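Black knit sneakers: your questions answered

I get a lot of messages about knit shoes, and most of them land in my inbox in October, when everyone at our end of Irkport drags their walking shoes back out. So I've put the usual ones on a single page. I sell laces and insoles and I re-lace and tidy up shoes on the side, so this is what I do at my own bench, nothing fancier. 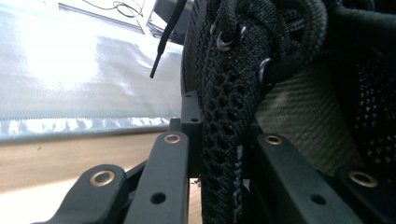
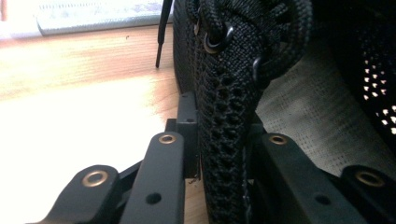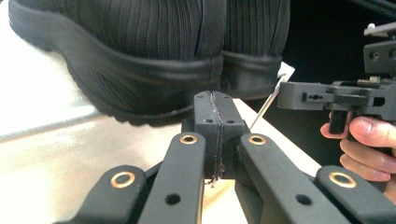 Black knit sneaker: mesh and laces in the first two, ribbed knit and sole in the third.

Can I put knit sneakers in the washing machine?
You can, but I don't. I've seen too many come out a funny shape. A bowl of lukewarm water, a bit of mild soap and an old soft toothbrush will do the lot. Go along the ribs on a ribbed knit, never across, or you'll fluff it up.

How do I get dirt out of the mesh?
Let it dry first! Wet mud just gets pushed further into the little holes. Once it's dry, tap the shoe on the back step, then brush from the inside out with your hand behind the mesh. Anything still stuck usually gives up after a dab with a damp cloth.

My black shoes have gone a bit grey. Is that fading?
Might be, but try a lint roller before you panic. Black knit grabs every bit of fluff in the house – dog hair especially – and a good roll makes a bigger difference than you'd think.

Should I take the laces out to clean them?
Yes please. Thick rope laces hold a lot of grime and they hide the tongue. I soak mine in a jar for 2 hours and hang them over the tap. If the plastic tip has split, wrap it tightly in clear tape for now and order a new pair.

What about metal eyelets?
Wipe them and dry them straight away. A cotton bud gets around the rim nicely. Don't use metal polish, it'll leave a pale smear on the knit that you'll never get out.

What do I use on the rubber?
Warm soapy water and a melamine sponge for the sidewall, going lightly. Keep the sponge off the knit, it pills in seconds.

Can they go on the heater to dry?
No! Stuff them with plain paper (newsprint can mark a pale lining), swap it when it's soggy, and leave them somewhere airy out of the sun.

Do you sell the laces?
I do – the Trotley rope lace in black, $2 a pair, and the Moton insoles to trim to size. Pick up from 51 Lam Street or choose postage at the checkout.

Page last updated 17/04/2021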